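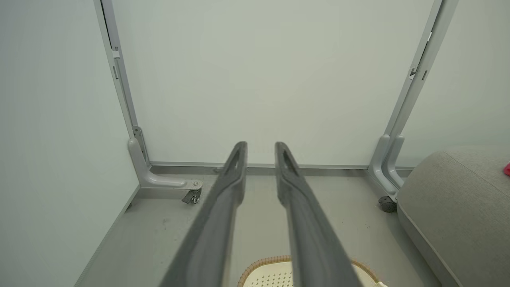 Re: [grippers-list] Gekau Vero wrist kit, worth buying?

From: Gráinne Cullinane
To: grippers-list

Torben Albers wrote:
> We are thinking of ordering the Gekau Vero kit (fingers, wrist camera,
> mounting plate and cable) for the arm at Urkham. The data sheet is thin.
> What I would like to know before I ask for the money:
>
> - How much of the picture do the fingers take up?
> - Is the camera any good on pale, plain surfaces?
> - Can you change the fingers without redoing the calibration?
> - What is support like?
>
> Kuhlmann have quoted us for a similar set but they want 10 weeks.
> Has anyone on the list used either?

Torben,

We have had the Vero on our arm since July. I can't speak for the Kuhlmann set as we never got past the quote. Subira Rugemalira set ours up and has used it more than I have, so correct me, Subira, if I get something wrong.

View from the wrist

The fingers come up from the bottom edge of the picture and the tips sit near the middle. With a narrow gap between them you still get a clear look past both sides. Our test area has a metal frame on casters against a plain wall, with a grey cushion to the right and a basket low down, and you can make all of that out with the fingers in view. The basket sits right down between the fingers at the bottom, so you do lose part of it behind them.

The openings near the finger tips help a little. You can see a bit of what is behind, though I wouldn't choose the kit for that alone.

Close up, the gripper body is more of a nuisance. It widens towards the bottom of the picture and fills much of the lower centre. If your parts are small and you come in from directly above, ask Gekau for the longer camera bracket. It costs extra and is listed under spares, which is a daft place for it.
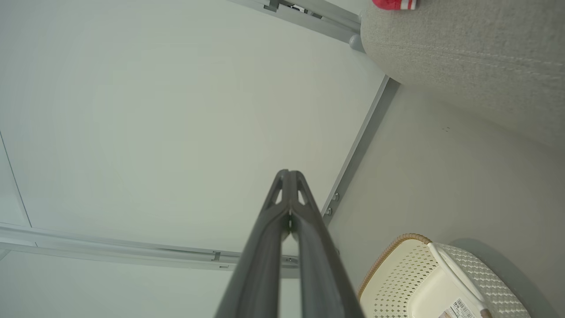 Pale surfaces

We went under and alongside the frame to try this. A large pale panel with no markings is about the hardest thing you can show it. The rails round the edge come out well, down to the bolt heads and brackets, and so does the weave of the grey fabric. The panel itself is just flat pale grey with a slight green tint. Our software found the edges of the panel from the rails and had nothing to go on in the middle. I would expect the same from any camera without its own light pattern.

The pattern of holes in the basket gave no trouble. There is a barcode label on the basket too, but we didn't try to read it from the wrist, so I can't help you there.

Changing fingers

Two screws a side. The manual says no new calibration is needed. We found the tips were off by more than 2 mm the first time, and Subira now runs the short routine after every change — it takes 9 minutes and you can leave it to get on with it. The finger material feels like ordinary matt plastic. Ours have picked up light scratches and nothing worse.

Support

Jana Engelhardt at Gekau answered our questions the same day, mostly. The one about the cable went quiet for a while and then a new cable arrived in the post with no note. The old one was too short once the wrist turned right round, so check which length they are sending you.

Price

I'd rather not put ours on the list as it included a discount for taking an older camera. Write to me directly if you want it. Souad Abdel Rahman did the paperwork here and can tell you what the delivery charge came to.

I would buy it again for general picking. For close work from above I would want to borrow one first, and Gekau do lend them if you ask.

Gráinne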